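Sigrún Eskildsen
12 Jan 2023

Right, a thread on gel polish removal at home, as I've had the same question from a lot of you since Christmas. I do nails from my spare room in Stanach and I've been doing it long enough to have ruined my own a few times.

First thing. If your gel is lifting at one corner, leave it alone. I know it's tempting on the bus. When you peel it, the top layer of your nail comes away with the gel, and you're looking at months of thin, bendy nails while that grows out.

What you need: pure acetone, cotton wool, kitchen foil, a file, a wooden stick, a buffer and some cuticle oil. Ordinary nail polish remover won't do much on gel, even the kind that has some acetone in it. Check the back of the bottle.

Open a window. Acetone smells strong and it catches fire easily, so no candles and don't sit next to the hob. Take it off the good table as well. I have a mark on my mum's sideboard that I still hear about.

Put oil or a thick hand cream on the skin round each nail before you start. Keep it off the gel itself or the acetone can't get in. It makes a big difference to how dry your fingers feel afterwards.

Then file the shine off. This is the step people skip, and then they message me to say it isn't working. The top coat is there to keep things out, acetone included. You want the whole surface dull, right into the corners. Stop when you see the colour coming off on the file.

Cut the foil before you open the acetone. Ten squares, each one big enough to go round the fingertip and fold over at the end. You can't tear foil neatly with one hand already wrapped. I cut mine on a Sunday and keep them in an old biscuit tin.

Cotton wool next. Pull it into pieces the size of the nail, no bigger. Soak it, press it on, wrap the foil round and squeeze it shut. Extra cotton only puts acetone on your skin.

Do one hand at a time if you're on your own. It takes longer but you can still answer the door.

Leave it ten minutes, then look at one finger. If the gel has gone crumbly and is coming up at the edges, push it off gently with the wooden stick. If it hasn't, wrap it up again for another five. Don't scrape. If you have to use force, it isn't ready.

On timing, it depends on the brand. The Candell colours I use come away in the ten minutes. The Waltex builder base takes me nearly twice that and I file more of it down first. Darker shades seem slower to me too, though that might be the number of coats.

Glitter is the worst. Give it a proper file and be patient with it. I did a full set of chunky silver for a hen do and took it off again the week after, and I won't be offering that one in March. 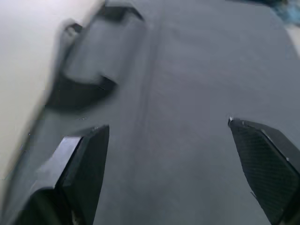
Once it's all off, wash your hands with warm soapy water and dry them properly. Your nails will look chalky and a bit rough. Most of that is dryness and goes once you put oil on.

Buff very lightly if there are bits left. I use a fine one, 400 grit, and only a couple of strokes on each nail. Please don't go at a natural nail with the coarse file you used on the top coat.

Oil twice a day for the next week. Any cuticle oil will do. I've used plain jojoba from the health food shop and I've used the Bach one in the little dropper bottle, and I couldn't tell you which hand was which.

Someone asked if you need a break between sets. If your nails are in good condition, I'd put the next set straight on. If they're peeling or sore, leave them bare, keep them short and wait for them to grow.

If you get itching, redness or tiny blisters round the nails after gel, stop using it and see your GP or pharmacist. It could be an allergy to something in the gel. Don't try a different brand to see if that one is all right.

Necati Ateş asked about the clips you can get instead of foil. I have a set. They're fine and you can use them again, but they're too big for my little fingers and keep sliding off. Foil on the small ones, clips on the rest.

He also asked about soaking in a bowl. It works, but your skin is sitting in acetone the whole time and it dries out badly. I'd stick with the foil. And never heat acetone, on the hob or in the microwave.

For anyone local, I do removals on their own for £4 if I put the set on, and you don't have to book a new one with it. Evenings are full until the end of the month but I've got a few mornings left. Message me here and tell me what's on your nails now, gel or acrylic, and which brand if you know it.

I'll do a separate thread on taking off acrylics, as the soaking takes longer and there's a lot more filing first.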